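Search the archive
Search this list
Go

Subject: Re: [plerkine-film] October program, the subtitle business, and the running time question
From: Riet De Bruijn

Cheng-en wrote, on Friday:

> Hi all,
>
> I've booked Hollska for the October screening, in the four-hour cut. The
> distributor says there is also a short version, but I didn't ask how short
> because I didn't want to be tempted. It's set in 1849, mostly in a salt
> works, and I think it's the best thing we've had on the schedule since I
> joined. Doors at 7, no trailers, one break if people insist.
>
> Two things I'd like opinions on. First, do we run the English subtitles
> that came with it or the new ones Nga offered to check? Second, does anyone
> object to pairing it with a short? Tâm suggested Skisska, which is 12
> minutes long and has a goat.
>
> Please reply to the list and not just to me. Last time I got nine private
> emails and had to pretend to be a consensus.
>
> Cheng-en

Cheng-en, everyone,

Replying to the list as instructed.

I watched Hollska over the weekend, in two sittings, with a sandwich in between that I now think of as the intermission the director forgot. I liked it a great deal. I liked it most during the second sitting, when I had stopped waiting for the brother to come back from the coast. If you haven't seen it yet, I'm not spoiling anything by telling you that he takes his time.

The long cut is the right one, I think. I found a review of the short one by someone who'd seen both, and what goes is nearly all of the mother's part, including the argument over the ledger, and the whole stretch where they walk the salt back uphill in the rain. Those are the scenes I would have kept if I'd been handed the scissors. What stays is the romance, and the romance is two good-looking people standing near a cart. They stand very well. I wouldn't drive across town for it.

That said, four hours starting at 7 means we finish at 11, and that's if the projector behaves and nobody gives an introduction. Several of us have given introductions. I'm one of them, and I still maintain that the history of the sprocket hole was relevant.

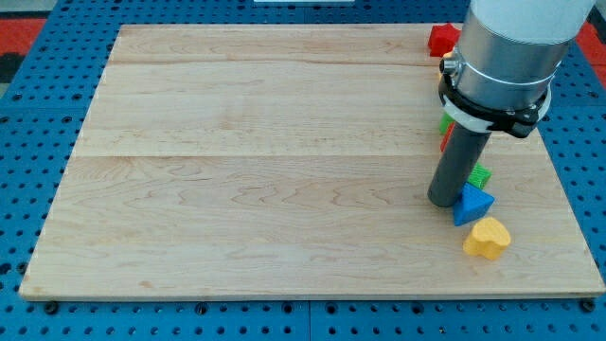 So should we put a break in the middle, even though the film doesn't have one? I think we should, right after the ledger scene, where the screen goes black for long enough that half the audience will be reaching for their coats anyway.

The director has said in interviews that the film should be seen straight through, "like weather." I respect that. I also respect the row of regulars at the back, who like to get up once an evening and will do so whether we plan for it or not. Let's give them 18 minutes and turn the hall lights up halfway. Any less and the line for the restroom won't clear, as we learned during the Văn retrospective, when the second reel began with a good part of the audience still in the hallway asking what had happened to the uncle. (He'd died. It comes up again later, so they did get some use out of it.)

On subtitles: please, Nga's. The ones that came with the file aren't wrong, exactly, but they were written by somebody with a horror of short sentences. When the foreman shouts one word at the men on the ladder, the subtitle reads "I would ask all of you to come down from there at your earliest opportunity." The ladder has gone over by the time you've finished reading. There's also a lullaby that has been made to rhyme, and it should not have been made to rhyme. Nga, if you have the patience to go through all of it, I'll sit with you and do the timing. I have the software and nothing else to recommend me.

On the short: I'm torn about Skisska. I've seen it twice, once on purpose. The goat is wonderful and gives the only performance in it that I believed. But it's a comedy, more or less, and it ends on that long freeze of the goat looking straight at us, and I'm not sure I want to carry that look with me into four hours of salt. Tâm, I know you love it, and I'm not voting against it. I'm voting for it in some other month, ahead of something breezy. Could it go with the heist picture?

If people really want something before Hollska, Lâm Phan mentioned at the last meeting that she had a reel of old travel shorts, the silent ones with harbors in them. One of those would run about as long as it takes everybody to sit down and unwrap things. Lâm, are they in a state to be shown, or are they still in the state you described?

A few smaller matters while I have your attention, or had it:

The program note. The draft calls the film "a searing epic." Everything on our last season's leaflet was searing, apart from the cartoon program, and I believe that was "luminous." Could we just say what happens in it? A family makes salt, loses the right to make salt, and goes on making it. I'd buy a ticket to that.

The spelling. It's Hollska with two l's. The poster proof has it both ways, once in the title and once in the small print, and I can picture the letter we'd get from the gentleman who writes us letters.

Sound. The first reel is very quiet and then there's a bell. Whoever is at the desk should set the level for the bell and let people lean forward for the rest. Cheng-en, I think you set it for the whispering at the test run, and my ears are still discussing it.

The discussion afterward. Let's not have one. At 11 at night the only question left in anyone is where they parked. We could meet the week after at the café for those who want to argue about the ending, which I do. I think the brother is lying about the boat, and I've got a page of notes on it that I'm willing to read aloud if not stopped.

I can do the door in October, and I can bring the big coffee urn if somebody else carries it up the stairs.

Riet

--
You are receiving this because you joined plerkine-film. Send program suggestions to the list and lost scarves to Cheng-en.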